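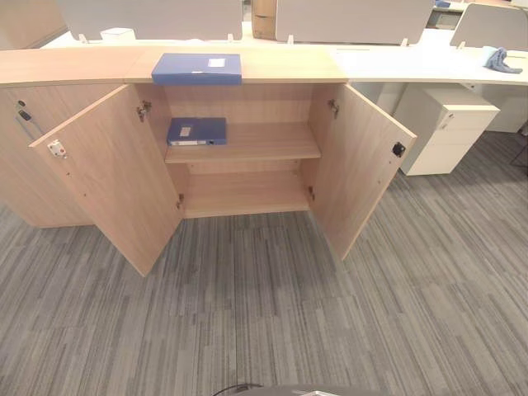
I have been wanting to nose round the Purves office furniture works in Tremden for ages, so when they put on an open day in November I was on the early bus with a flask and a packet of biscuits! Entry was free, which was a nice surprise, and the queue was only a few minutes long. We got the storage first, and it was the part I liked best. You could have a good look at the hinges on the low oak-coloured cupboard, the sort that hide away inside when the doors are shut, with one shelf across the middle and a blue file box lying on it to give you an idea of the size. I am a terrible shelf person (everything I own ends up in the bottom of the cupboard in a heap) so I went away with ideas. The long white desk behind it had pale grey screens along the back, and a little three-drawer unit tucked underneath that I would happily have wheeled home.

After that we were taken through to the cutting hall, in groups of 11, with ear defenders and very unflattering yellow waistcoats. It smells wonderful in there, all warm sawdust. Our guide told us they get through more than 3000 cupboard doors in a good month, and then had to say it again because none of us had heard a word over the saw.

The Lasari range has its own room upstairs, mostly desks that go up and down. I played with the buttons for far too long and a small boy had to ask if it was his turn yet. Sorry! The chairs by Pramer, a smaller firm that shares the building, were comfy but a bit low for my knees.

Lunch was soup and a roll in the canteen for six pounds - leek and potato, nice and hot, roll a bit hard. Get there before noon if you can, as the cheese scones had all gone by the time I got to the counter.

The bus back goes from the stop opposite the gates, every half hour until 6. There is parking too, but it was full when I arrived and people were leaving cars all along the verge.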